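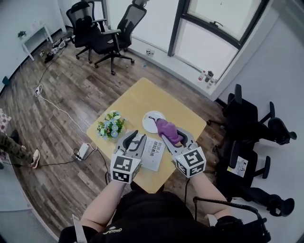 Workshop Tips: Grippers and Markers

If you're building a pair of hand-held grippers at home, start practising on something soft. A toy aubergine is lovely for this, as it gives a bit when the claws close on it and won't mind being dropped (mine has been dropped a great deal!). Put a plain white plate down as your target and you'll soon get a feel for the reach.

Do print the black-and-white squares for your cubes on matt paper. I used glossy the first time and lost a whole evening in July to reflections from the window. Glue them flat, press under a heavy book for 2 hours, and keep your thumbs off the corners.

Cables are the other thing. Leave enough slack at the wrist that you can turn your hand right over, then run everything else along the floor towards the wall and tape it down where people walk. At Horkesum we go through some 13 metres of tape a month, chiefly because somebody will keep rolling a chair over it.

Wipe the claws with a damp cloth before you put them away.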